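Let the Ugly Vegetables Stay on the Shelf

My grocery store used to keep a bin near the door for produce that came in bent, split or too small. In April the bin went away. The manager told me it made the front of the store look messy, and that shoppers at the Bremitz branch had been asking for a cleaner entrance. So the crooked stuff now goes out the back, and the rest of us buy peppers that all look like they were made from the same mold.

I think this is a mistake, and the blame belongs mostly to us.

We learn early what food is supposed to look like. Picture books do it, and so do play kitchens. A carrot has a smooth top and a neat bunch of green. By the time a child is old enough to push a cart, a carrot with two legs looks like something went wrong. 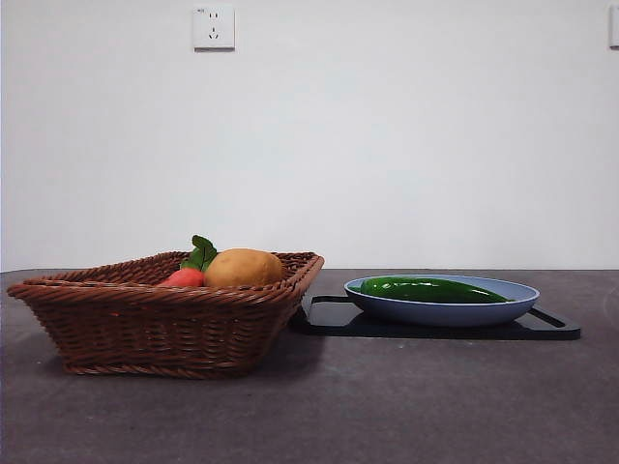

A toy carrot in a wicker basket, leaves up.

I kept my receipts for seven weeks last year, from the Bremitz branch and from the Asamoah farm stand on the county road. Over that time I bought 47 pounds of vegetables. The farm stand sells everything mixed together, straight and crooked, at one price, and it came out cheaper. I threw away 11 pounds in all, and most of that was good-looking produce I had bought too much of and forgot in the drawer. Looks had very little to do with what got eaten.

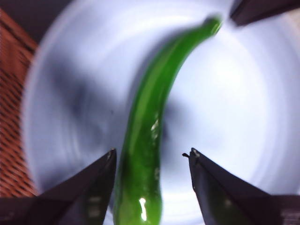 Taste is the other half of the argument. Peppers are a good case, as anyone who grows them knows that plants on the same row will give you long ones, short ones and ones that curl back on themselves. Cut them up and cook them with onions, and I could not tell you which was which. My neighbors couldn't either when I made them dinner.

Stores say they are only following demand, and there is some truth in that. People do pick through a pile and leave the odd ones. But people also buy what is put in front of them at a fair price. When the old bin was there, it was usually empty by 5 p.m. -- I know because I often got there too late.

What I would like is simple enough. Stop sorting so hard. Put the bent carrots in with the straight ones and charge by the pound. If the store must have a separate bin, put it back by the door where people can find it, and mark the price in large numbers. I have said so on a comment card twice, and I plan to fill out another one this week.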